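Getting Slides Off the Floor: Tips for the Two-Arm Tidy Kit

If your entryway looks like mine, shoes multiply overnight. I've been trying the Lacson two-arm kit from Cumeck on slides and slippers, and I am so taken with it! It does take some setting up, though, so these are my notes.

Start with slides. They're wide, they're light, and there are no laces to snag (sneakers can wait until you've got the hang of the thing). Mix your colors too. With pink and black on the table you can tell at a glance which ones belong together, even from across the room.

Give the arms a little space. I like one slide in the middle where both grippers can get at it, and a small wire rack toward the back as the parking spot.

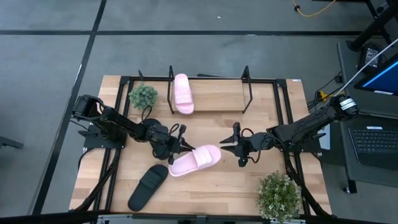

Setting up the rack

Weigh the rack down or tape its feet. A light one skates the first time a gripper nudges it, and then every shoe after that lands crooked. Keep the speed at 60 for the first evening and only bump it up once you trust your layout. The booklet suggests 300 practice runs – I got bored well before that and was still happy.

Wipe the soles first, please! Grit gets into the finger pads, and picking it out with a toothpick is no way to spend a Friday.

Pairing up

Pairs are the fun part. Put the finished pair at the far edge and work on the other color in front of it, so the arms aren't reaching over loose shoes. A slide held at a slant with the strap up is much easier to bring down next to its mate. Potted plants can stay if they're in the corners, leaves and all. 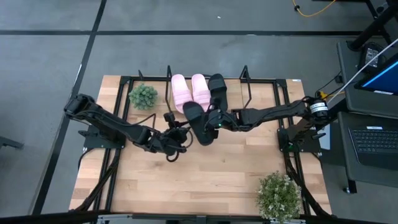
Imelda Abella wrote in to say she runs hers at 7 in the morning, before the kids are up, and that rubber shelf liner from the Somorley store under the rack did more for her than any setting. She'd also like a quieter left shoulder joint, and so would I.

For cleaning the finger pads, a damp cloth and a drop of dish soap will do. Let them dry before you switch back on.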